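The Trial Kit

The kit from Clostetti came in two boxes, and Amarachi Garba signed for both of them on 14 August 2025 with the pen that was tied to the door of the shop. The paper said she could keep the hand grippers until September. After that she must pay 2,238 or send them back in the same boxes.

She did not have 2,238. She had a repair room for soft toys in the lower part of Otholm, with a window to the tram street, and she had a letter from a company named Todorova. Todorova rented out sorting machines to places that collect old toys and clean them. The machines could lift a hard toy very well. With a soft one they had problems, and so Todorova was looking for people who would lift soft toys by gripper, many times, in the proper way, and send the recordings. They paid for each good recording. The person had to bring his own tools, and the tools they accepted were the ones from Clostetti.

"It is a strange business," said her uncle on the telephone. "You rent a hand to teach a hand."

"I don't rent it yet," she said. "It is a trial."

The first evening she only read the booklet. It was translated from some other language, and she felt friendly toward it for this reason. One sentence said: Please to close the fingers with patience. She wrote it on a piece of tape and put the tape on the wall above the table.

The next morning she began with easy toys. A rabbit, a short bear, a fish with buttons. She squeezed, the fingers closed, the rabbit went up and came down again. After one hour her thumb was hurting, and she changed the way she was holding the grip, a little lower, with the thumb straight along the underside. It was better like this. The booklet had no word about it.

Then she took the toys with long hair, which she had been avoiding. Long hair was the thing Todorova wrote about in their letter, with a line under it. A machine sees a wide gray body and closes its fingers on it, but most of what it sees is hair, and the real body inside is thin. If you close too early you hold only the hair. She had sewn such toys for many years and her own fingers knew where the body starts. Now she had to know it through two pieces of black metal or plastic, she was not sure which.
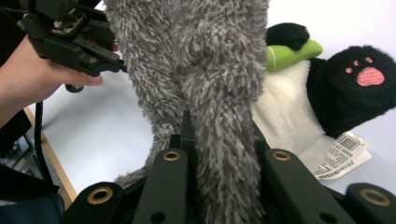 Go slower with the furry ones, wrote Janaka Kodikara in the message window of the trial. You are gripping well, but I hear the motor in your voice when you lift. Also, what do you think of the kit? I must fill in a form about it.

She laughed at this, and then she thought about the question seriously, as it was her habit.

She wrote back that the fingers were good and opened wide enough for a fat toy. She wrote that the cable was a trouble for a person who works sitting down. She wrote that the grip was made for somebody with a bigger hand, and that a small rubber sleeve would help, and that she could sew one herself from an old glove if it was allowed.

It was allowed. It took him a whole day to find out.

In the second week a man from Grernova visited the shop with a cheaper kit in his bag. His price was 1,542 and he put it on the table between the spools as if it was already hers. She tried it on the fish and on the bear. It was light and pleasant. On the long-haired toy the fingers slid, and she came up with a little gray tuft and nothing else.

"With practice," said the man.

"How much practice?"

He looked at the tape on the wall and read it, moving his lips. He did not give a number.

She continued with the first kit. By the end of August she had sent 100 recordings of long hair only, and Todorova refused 7 of them. She asked to see the 7. In each one she had been hurrying, and she could remember why: the tram, the kettle, her uncle calling again about the hand that teaches a hand.

She lifted them all once more in the evening with the window closed. Then she took the paper from Clostetti, and turned it over, and began to write the sums on the back side, the rent of the room first.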